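杯垫

杯垫是置于杯、瓶等饮具之下，用以隔开饮具与桌面的小型平垫，常见形状为圆形与方形。其主要用途是吸收或承托杯壁凝结的水滴，避免桌面留下水痕，并减轻热饮对漆面的影响。杯垫同时也是餐饮业的宣传载体和民间收藏的门类之一。

名称

汉语中“杯垫”一词泛指各类垫于杯下的用品，“茶垫”“杯托”在部分地区与之通用，但后者有时专指带有凹槽或边沿的托座。英语称coaster，德语称Bierdeckel，后者原指覆盖在啤酒杯口的盖子，后来转指杯下的纸质垫片。

历史

十八世纪的欧洲餐桌上已使用带边沿的酒瓶托，供宾客在桌面上传递酒瓶。十九世纪后期，德语地区出现以木浆压制的吸水垫片，因成本低廉、便于更换，很快在酒馆中普及。此后印刷技术进入该行业，酒厂开始在垫片上印制标志与广告语，杯垫由此兼具实用与宣传两种功能。

二十世纪中叶以后，家用杯垫逐渐从酒馆用品中分离出来，材料与装饰趋于多样，成套出售的产品常附收纳架或纸盒。

材料与性能

纸浆类杯垫吸水迅速，但受潮后易起翘，一般作为一次性或短期用品。软木类杯垫质轻、防滑，隔热性能较好，表面易染色渍。陶瓷与石质杯垫耐热，需在底面加贴软木或毛毡，以免刮伤家具。硅胶类杯垫便于清洗，吸水性较差，多设计有凸起的边缘以阻挡水滴外流。织物类杯垫可采用钩编、机织或拼布工艺，清洗后须平铺晾干。

复合式杯垫通常以硬质板材为基底，正面覆以印刷图案和防水涂层，背面加软木层。此类产品图案清晰，但涂层不吸水，杯底与垫面之间容易形成水膜，提起杯子时垫片可能随之粘起。

规格与印制

酒馆用纸质杯垫的边长或直径多在九至十厘米之间，厚度因用途而异。弗莱特赛德（Fletside）印制所的产品目录将该所的标准方形垫列为边长91毫米，每箱1000片，订制图案的起印量为400片。边角多作圆弧处理，以减少搬运中的磨损。

装饰

杯垫面积有限，图案设计多采用轮廓明确、对比强烈的构图。常见题材有几何纹样、植物、地方风景、文字标语以及仿彩色玻璃的分色图案。后一类以线条分隔红、蓝、绿、黄等高纯度色块，在较小的尺寸上仍易辨认，也广泛见于瓷砖、贺卡与书籍封面。成套杯垫或以同一图案变换配色，或将一幅完整画面分割于各片之上，拼合后方可得见全貌。

收藏

杯垫收藏在德语中有专门名称，从事者多以产地、酒厂或年代分类。未使用过的垫片价值通常高于有水渍者，但部分收藏者偏好留有手写账目或便条的旧垫片，视其为酒馆生活的记录。拉尔特斯特德（Raltstead）地方博物馆于2019年10月29日（29/10/2019）开设杯垫专题陈列，首批展出55片，涵盖纸浆、软木与织物三类。陈列说明按材料编排，每片注明尺寸、印制方式与入藏来源。

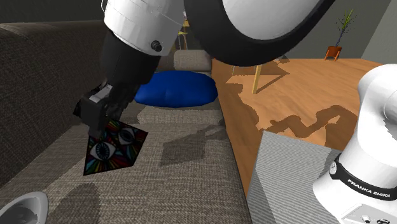

对于仅按材料编排的做法，希妮德·昆兰（Sinéad Quinlan）提出不同看法，认为同一家酒馆的垫片被拆散到几个展柜之后，观众便难以看出图案在若干年间的变化，按使用地点排列更为妥当，材料一项写入标签即可。馆方在次年7月修订陈列说明时增补了一份使用地点索引，展柜次序未作调整。

保存

纸质杯垫应避光存放，置于无酸纸袋或活页插袋中，相对湿度不宜剧烈变化。已起翘的垫片可夹于吸水纸之间，加轻物压平，不宜以熨斗加热，以免油墨脱落。软木制品久置干燥处易碎裂，叠放时应以薄纸相隔。织物制品入藏前须彻底干燥，并检查有无虫蛀。

参见

餐垫
桌布
茶托
啤酒杯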